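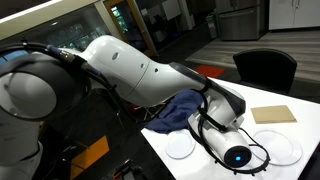

By the Nindura Press Desk

TALLVILLE – Dance documentary "Nindura" opens the new season at the Janberg Cinema this March, with a sold-out first screening and a second one added for the same night. Doors 7 p.m. Film starts at 8 sharp, no trailers.

The film follows a small company over two winters as it rebuilds a stage work thought lost. No score survived. Only a box of rehearsal notes and 16 minutes of silent footage. The dancers worked from those, plus whatever the older members could remember.
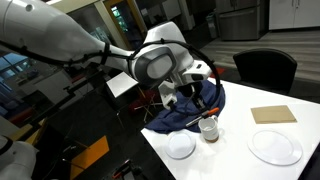
Runtime is 63 minutes. Shot mostly in black and white, with color for the final performance. English and some French, subtitled througout.

The music is new. Strings and piano, recorded live in the Janberg's own auditorium last fall – the room has a long echo and the players wanted it left in. The soundtrack will be on sale in the lobby both before and after the show. Cash or card.

A short talk with the filmmakers follows the early screening only. Late ticket holders are welcome to come in for it if there are seats, but please wait for the ushers. Questions from the floor, 20 minutes or so, then we have to clear the house.

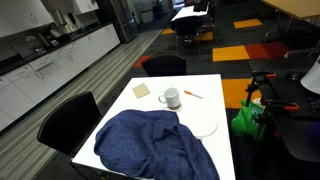 Photo: Janjua Pictures

Distributor Janjua Pictures plans a wider release after the Tallville dates. Eight cities so far, list to follow. Schools and dance studios can ask for a group rate now, minimum of eight people per booking.

Press seats are limited to two per outlet. Please reply by noon on the day before, we cant hold them past that. Stills and the trailer on request. Interviews by phone or in the upstairs bar, mornings prefered.

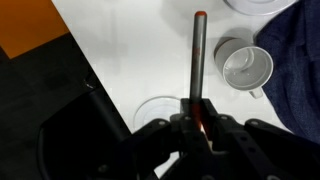 Tickets and Press Contact

Janberg Cinema box office, Tallville. Open from noon daily. Press requests to the Nindura press desk, care of the box office.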